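Questions about renting a unit at Sistwood Storage. Last updated Thu 23 October.

## Sizes and prices

**What sizes do you have?**
Lockers, small rooms and garage units. There are 300 units across the Sistwood and Ramton sites. Ramton has garage units only.

**Which size do I need for a one-bedroom apartment?**
Most people take a small room. If you have a sofa longer than seven feet, measure it first and call us. The doors on the second floor are narrower than the ones downstairs.

**Do you charge a deposit?**
Yes, one month's rent. It goes back to the card you paid with within 11 days of moving out.

**Will my rent go up?**
We review prices once a year, in May. You get a letter or an email before any change.

## Access

**When can I get in?**
The gate opens at 6 a.m. and closes at 11 p.m., every day. The office keeps shorter hours – see the contact page.

**I forgot my gate code.**
Call the office. We can't send codes by email.

**Can someone else use my unit?**
Yes, if you add them to your account. They need to bring photo ID the first time.

## What you can store

**Is anything not allowed?**
No food, plants, animals, fuel, paint thinner, propane tanks or tires. Empty the gas from mowers before you bring them in.

**Can I store a car?**
Only at Ramton, and it has to be registered and insured.
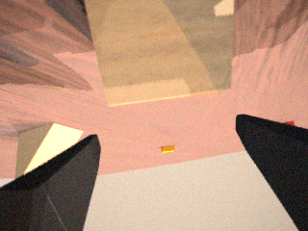
**Do I need insurance?**
Yes. You can use your own policy or buy ours at the desk. The basic plan covers up to $3,000 – ask if you need more than that.

## Moving out

**How much notice do you need?**
Two weeks, in writing. Email is fine.

**What if I leave things behind?**
We charge a removal fee for anything left in the unit. Please sweep the floor and take your lock with you. The deposit is held until the unit has been checked.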